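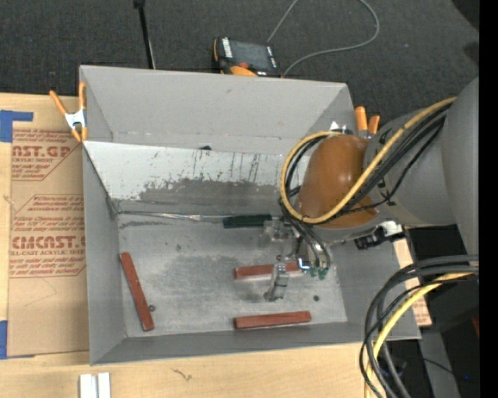
The bin at Koleo, with three bars left.

The Third Bar

The job was to take bars out of a bin, and I was paid to do it badly enough that the arm could learn from it. Those were not the words in the contract. The contract said I would provide demonstrations, at a rate per accepted demonstration, and that a demonstration was accepted when a person at Sarmiento had looked at it and pressed a key.

I had come to Koleo from a warehouse, where I picked things off shelves for six years and had a bad shoulder to show for it. On my first morning they put me on a stool with a controller in each hand and told me to pick up a bar. I moved my right hand and the arm moved. It was slower than I was, and it stopped a little after I stopped, as if it were waiting to be sure I had finished.

"Don't think about the arm," the supervisor said. "Think about the bar."

I thought about the bar. It was reddish-brown, flat on every side, and it did not want to be picked up. I got one finger over it and pushed it into the corner, and there it stayed until she reached in and put it back in the middle.

"Keep that one," she said. "It's useful to have a few of those."

By the end of the week I could do 60 a day. By the end of the month it was 79, and I stopped counting, as the number was on the screen anyway. I learned to come in from the right and low. I learned that a bar lying near the front wall had to be nudged away from it first, and that the nudge had to be small. My mother asked me on the phone what I did all day, and I said I moved bars from one place to another, and she said that it sounded like the warehouse.

The programme was called Lutari. It took what I did in the day and worked on it at night, and in the morning there was a run without me, to see what it had got hold of. I was supposed to sit out those runs in the break room, but the door had a window in it and I usually stood there with my tea.

The first few mornings it did nothing I knew. It went down into the bin and came up with nothing and went down again. Then one morning it came in from the right and low, and I put my cup down on the sill.

It was not that it got the bar. It dropped the bar. But before it went down it waited. It hung over the floor of the bin for a second, perhaps two, and dipped slightly, and came back up, and only then went down properly.

I knew that dip. I did it because of my shoulder. When I have held my arm out for a while I have to let it fall a bit and bring it back before I can trust it with anything careful. I had done it in the warehouse in front of every high shelf. I had not known I was doing it here.

I went in and told the supervisor. She had the run up on her screen already, with the path of the gripper drawn as a line, and there was the dip, the same shape each time like a signature.

"Is that you?" she said.

I said it was.

"Does it hurt?"

"In the afternoons."

She wrote something down. I thought it would be about the shoulder, but when she turned the pad round it was a list of my sessions, with a mark next to the ones after lunch.

"We can leave those out," she said. "Train on the mornings. It would be gone by tomorrow."

I asked what would happen to the pay for the afternoons. She said they had been accepted, so they were paid for, and that this was a separate matter. Then she asked if I wanted a lower stool, and I said yes, and she went to find one.

They had a second site at Plulliseo, where other people sat on other stools. I went there once, in August, to see how they set out their bars. A man there cleared his throat before every pick. It made no difference to the arm, which had no way of hearing him, but he drew the gripper back an inch each time he did it, and on the morning run the arm drew back an inch too. I watched it do it 20 times. He watched it as well. Neither of us said anything, and afterwards he showed me where the toilets were.

When I got home that night I stood in the kitchen with my arm out in front of me, holding a tin of tomatoes, to see how long it would take. The dip came before the kettle boiled.

She took the afternoons out, as she had said. The next morning I stood at the window with my tea. The arm came in from the right and low and went straight down and took the first bar, and then the second. It was quick and there was nothing wrong with it.

Over the third bar it stopped. I waited for it to dip, and it went down, and closed, and lifted the bar clear of the wall. I rinsed my cup and went in to start.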